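# Cirnar 3 review: a task planner I have grown rather fond of

*Tuesday, August 4, 2026*

Cirnar is the planning software Murkgate sells for people who have one or two manipulation robots and would like them to do a job with more than one step in it. It sits on top of your existing motion controller and underneath whatever you use to give orders, and it worries about what should happen next. I bought a license in June, after a long lunch with Réjean Li during which he drew most of its interface on a napkin, and I have been using it nearly every working day since.

I should say where I'm coming from. For the last several years I've written my task logic as state machines, by hand, in Python, and I'm good at it in the way that people get good at parking a truck in a narrow driveway. It works, I'm proud of it, and I wouldn't wish it on a friend. So I came to Cirnar both hopeful and a bit defensive, and you may want to season what follows accordingly.

## What you get for the money

There are two plans. The base one is $199 a month per robot and includes the planner, the editor, the log viewer and a simulator that is fine for checking sequence and useless for checking contact. The other is $319 and adds the perception package, meaning object tracking from a head camera, wrist camera fusion and what Murkgate calls "articulated furniture," which is doors and drawers. I took the larger plan. If you already have tracking that you trust, you can pipe your own poses into the smaller one, and Colleen Wong does exactly that with her setup and seems perfectly content.

Installation took me an afternoon, and most of that was the frame setup. Cirnar wants every camera and every hand declared in a single tree, and it refuses to start until the tree closes. I grumbled at this for an hour and then found I'd had a wrist transform with the wrong sign in my old code for who knows how long, so I stopped grumbling.

## How it thinks

You describe skills (grasp, place, pull, look, and so on), each with conditions that have to hold before it and effects you expect after it. You describe a goal. Cirnar works out an order, runs the first step, looks again, and plans afresh. That last bit is the heart of the thing. My state machines only ever knew about the situations I had thought of at my desk, and when a binder ended up somewhere I hadn't thought of, they'd stop and wait for me like a polite dog at a closed door.

With Cirnar, a binder in the wrong place is simply a fact. The planner reads the fact and carries on from there. There's a panel on the left of the editor that lists every fact it currently believes, each with a confidence and an age in seconds, and I have come to leave that panel open all day the way other people leave the radio on.

My main test has been office storage: a low cabinet with two doors, ring binders to be sorted onto one shelf, with blue sheet-metal parts for the grasping work. It sounds like a modest job, and for a planner it's a nice one. Doors block things. The overhanging top hides the back of the shelf from the head camera. Two hands want to be in the same opening at once. And binders lying flat look an awful lot like shelf.

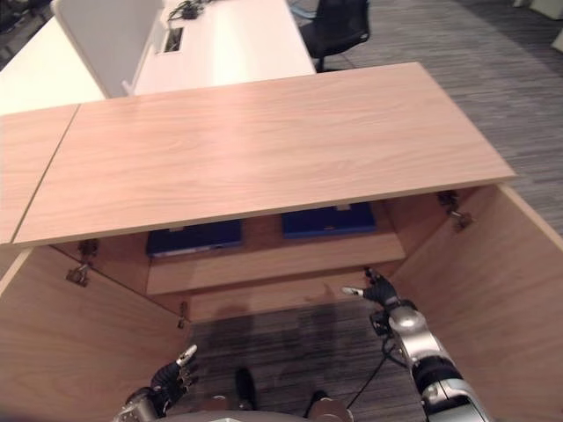 Two navy binders on the shelf, doors open, right hand going in.
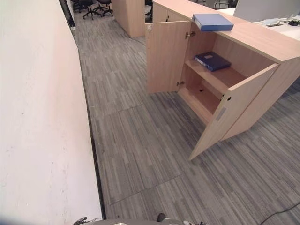 A lighter blue binder on the cabinet top and a navy one on the shelf.
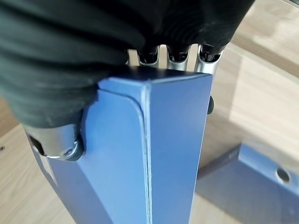

## Occlusion, where it earns its keep

The head camera sees the cabinet from above and in front, so anything pushed toward the back is partly under the top. Older trackers I've used would report half a binder as a smaller binder, quite cheerfully, and the grasp would be planned on an object that didn't exist. Cirnar keeps the full shape from the object library and marks the hidden portion as hidden. In the viewer it's drawn as a hatched area, and you can click on it and get a list of the skills that would reveal more of it, ranked by cost. Usually "lean and look" wins. Sometimes it proposes a nudge from the side, and you can forbid that for fragile things.

Doors are handled with the same sort of common sense. You mark the hinge line once, and from then on the door is an object with an angle. If the angle falls below what the arm needs, opening the door becomes a step in the plan, without your having written it there. I swung a door halfway shut in the middle of a run (I'm only human) and watched the plan grow a new first line. I did that several more times than the testing strictly required.

Color is the weak spot. The tracker leans on it more than the documentation admits, and a navy binder in the shade of a cabinet interior gave me confidence values that wandered up and down for no reason I could find. Turning the color weight down in the library entry helped a good deal. The setting is called "appearance prior," it is on the third tab, and I would move it to the first.

## Wrist cameras and the last few inches

Once the hand gets close, Cirnar hands over from the head view to the wrist view, blending the two over a distance you can set. I left it alone for a week and then shortened it. The wrist picture up close is largely your own fingers plus whatever they're holding, and if the blend starts too early the estimate gets pulled about by whichever edge is most visible. Painted sheet metal is the hardest case I've given it. Folded parts have lovely straight edges, and every one of them is a temptation to the edge matcher. On a part with two parallel folds it locked onto the wrong one often enough that I went looking for help.

The help was good! Hélène Gosselin on the Murkgate support desk wrote back the same day, asked for one log, and pointed me to a mask file where you can paint out the parts of the wrist view that always belong to the hand. My fingers had been counted as scenery. With the mask in place the wrong-fold problem became rare, and I've stopped keeping a tally.

If your hand wears any sort of cloth cover, paint the mask generously. Wrinkles move.

## Speed, logs and a few grumbles

Replanning is quick enough that I don't notice it for the sizes of problem I have. There's a cap of 3000 nodes on the search by default, and I only hit it once, when I had carelessly declared every shelf position as its own location. Sheldon MacDonald, who shares my bench and has strong feelings about search, told me to use regions, and he was right, and he has mentioned it since.

The logs deserve a paragraph of their own. Each run is saved with the facts, the plan at each step, the camera frames and the joint data on one timeline, and you can drag back to any moment and ask "why this step?" and get an answer in readable words. I've used Grundska's logger for years and liked it, and I've also poked at the one that ships with Cormier, and neither will tell you why. The price of all this is disk space. Set the retention early, or you'll be doing what I did, which was deleting things at nine in the evening with one eye on a progress bar.

Other complaints, in no special order:

- Two-hand coordination is conservative. If both hands are inside the cabinet opening, it will freeze one until the other has left, even when there's plenty of room. You can shrink the safety volume, though only globally.
- Undo in the skill editor forgets everything when you switch tabs.
- Cables are invisible to it. A cord lying across the carpet isn't in the fact list unless you put it there yourself as a keep-out strip, and I'd dearly like that to be automatic on a mobile base.
- The simulator's carpet behaves like ice.
- The dark theme makes the hatched hidden areas almost impossible to see, so I use the light one and squint in the mornings.

## Who should buy it

If your robot does one thing in one order, keep your state machine and your money. If you have a job with doors, shelves, or people who wander by and move things, then I think the base plan pays for itself in the first month of not writing recovery branches, and the perception package is worth the difference provided you're willing to spend a day with the masks and the appearance setting.

Jade Kennedy asked me last week whether I'd go back to my own code, and I had to admit that I'd already archived it — with a fond little note in the readme. I've renewed on the larger plan. Version 3.1 is supposed to allow a separate safety volume for each hand, and I'll add to this page once I've had it running on the cabinet for a while.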